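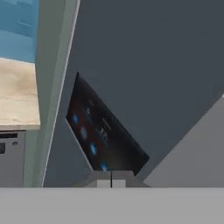
## Two months with the fridge job

At Covach we test kitchen routines in simulation before any arm goes near a real kitchen. My part used to be the clicking. I placed every piece of fruit on every shelf by hand, ran the arm, wrote down the result and reset the kitchen. On a good Tuesday I got through 9 layouts.

In February we switched to Bistex, which sets up the layouts and queues the runs on its own. Now there are 160 waiting when I log in.

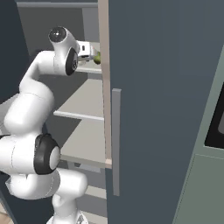
The team went from 4 people on resets to 2. The others moved to reviewing, so the headcount is the same, but the day is different. I used to talk to Takumi Sugawara across the desk while a run loaded. Now we both have headphones on and replay grasps until lunch.

Reviewing is harder on the eyes and easier on the wrists.

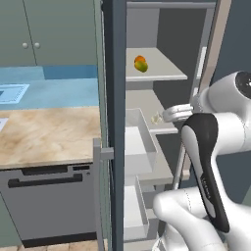

I do miss knowing each layout. When I put the mango on the shelf myself, I had a fair idea why a reach went wrong. With the queue I have to open the log and work it out – sometimes that takes longer than the old way did. I've asked for a notes field next to each run, and Takumi wants a shorter queue on Fridays.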